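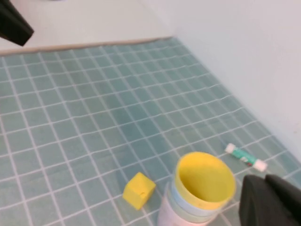

Conservar el papel de una ciudad: entrevista con el responsable del Archivo Municipal de Ilier

El Archivo Municipal de Ilier custodia 1.897 expedientes de obras anteriores a la gran reforma urbana, además de padrones, planos y correspondencia. Gilang Tambunan dirige su servicio de conservación desde hace tres años y recibió a este boletín en la sala de consulta, poco antes de la apertura al público.

El Sr. Tambunan considera que la principal amenaza para los fondos sigue siendo la humedad. «Los depósitos de la calle Girard se proyectaron como almacenes de grano», explica. «Tienen buenos muros, pero el suelo transpira, y en octubre los registros suben todos los años». El servicio ha trasladado ya los planos de mayor formato a la segunda planta — una operación que ocupó 17 jornadas — y prevé continuar con los padrones.

Preguntado por los criterios de intervención, se muestra prudente. «Un desgarro estable puede esperar. Una encuadernación que se abre cada semana, no». Los documentos más solicitados son las licencias de apertura de comercios, consultadas sobre todo por familias y por estudiantes de arquitectura.

También las reparaciones domésticas dejan su huella en las donaciones particulares. «Recibimos álbumes y cuadernos pegados con lo que había en casa. Pedimos a los donantes que no reparen nada antes de la entrega, ni siquiera una esquina suelta».
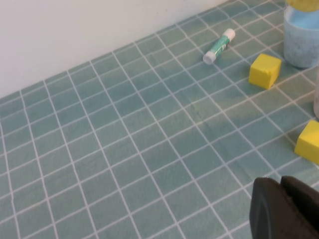 El fondo Darnitz

La incorporación más reciente es el fondo de la imprenta Darnitz, con 3.000 pruebas de carteles y programas de fiestas. Su descripción avanza despacio. «Muchas piezas carecen de año, y hay que fecharlas por la tipografía o por el nombre del teatro», señala el responsable.

Una selección podrá verse en la sala Trirkton cuando concluya el inventario. El Sr. Tambunan prefiere no adelantar plazos: «Quedan cajas sin abrir, y algunas pesan más de lo que quisiéramos».

La consulta de los fondos es gratuita, previa solicitud por escrito al Archivo.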